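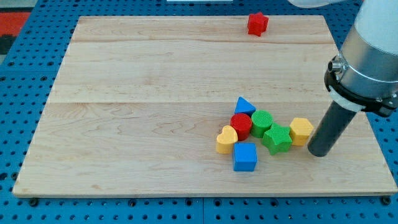

Pre-run inspection, cell 2: gripper comparison, Urnus against Clindari
Inspector: Zodwa Xaba
Second check: Marthinus Mokoena
Thursday, before first power-up

1. Emergency stop, pendant and bench
Pass. Both latch and release correctly. The bench button is stiff; keep an eye on it.

2. Arm base bolts
Pass. Torque marks aligned.

3. Wrist clamp collar
Pass with comment. Collar seated square, fitting clear of joint six through the full sweep. Marthinus asks that it be re-checked after each tool change and not only at the start of the day.

4. Tool mounting and payload setting
Fail, then pass. The controller still held the Clindari payload from the last session. Corrected to 1000 g and saved under a new name. Old entry deleted.

5. Work surface
Pass. Maple board flat on the perforated bench, no rocking under hand pressure at the corners. Wipe the seams between runs, as dust there upsets the height reading.

6. Test pieces
Pass. Ribbed plastic shapes, mixed: cylinders, stars, cube, heart, hexagon, triangular prism. No cracks or sharp edges. Start with the pieces grouped closely, as in the Clindari trial, or the two sets of results can't be compared. Cylinders and stars to be logged separately.

7. Approach clearance
Open. The tool comes down very near the outer pieces. Nanami Yagi to raise the approach height before automatic mode is allowed. Manual jog only until this line is signed.

8. Speed limit
Pass. Reduced mode confirmed at the pendant.

9. Cable routing
Pass with comment. Slack is enough at full reach but rubs on the elbow cover. Sleeve on order from Wellach.

10. Cycle counter
Pass. Reads 2256, carried over from the Clindari trial. Don't reset. Service is due every 2000 cycles and was done at the last interval, see Busisiwe Baloyi's sheet.

11. Floor area
Pass. Walkway clear, floor edge checked.

Result: released for manual operation only. Item 7 outstanding.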